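The great chair shuffle, continued
2024-09-04

So where was I? Oh right, the chairs. If you read my last post you know we'd been putting off sorting out the big room at Povside for pretty much the whole summer, and I'd promised (loudly, in front of people) that it would be done before the weather turned. Well, we've started! It counts.

The thing with a room that's part office and part workshop is that furniture wanders. Somebody needs a seat by the window for ten minutes, and then that seat lives by the window until February. Black office chairs are the worst for it because they roll, so they end up wherever the floor wants them to be. I've grown weirdly fond of the mesh one. It's not pretty, but it's the only chair I've ever sat in for a full afternoon without getting up and making old-lady noises.

Ivone Xavier came by to help me think it through, and she has opinions about tables. Her big one is that the dark round table should stay near the brick wall and everything else should be planned from there. I was all set to argue, since I'd been picturing it at the window end, but I stood there with my coffee for a while and I think she's right. Round tables need room to breathe. Shove one in a corner and you lose half of it.
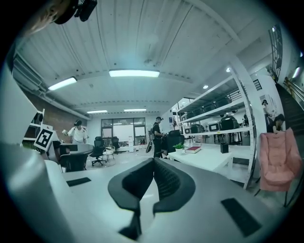
The white table is a different story. I want it to be the place where you sit down and get things done, with a proper office chair and no piles of mail. I give the no-piles rule 5 days. We had the same rule at the old place on Furtado and by the end I was eating lunch on top of a stack of catalogs.

Then there's shelving. I love a white shelf against brick, I really do, it makes the brick look warmer and it makes me feel like a person who owns matching bins. I don't own matching bins. I priced some at Florari and the set I liked was $150, so for now it's going to be shoeboxes and good intentions.

And the lights! I used to complain that the ceiling in there felt like a train station, all those long corrugated panels, but with the lights on and daylight coming in through the big window I've really come around to it. I'd still like one lamp, a small one, for gloomy afternoons. Ivone says a lamp will just give me something else to move around. Rude, but fair.

Next up is the little white chair, which I keep trying to give away and keep taking back. I got it for 7 dollars at the Flullureck flea market and it's too low for every table I've ever had. Maybe it wants to be a plant stand. If anyone has done that and liked it, leave me a comment, and tell me what kind of plant!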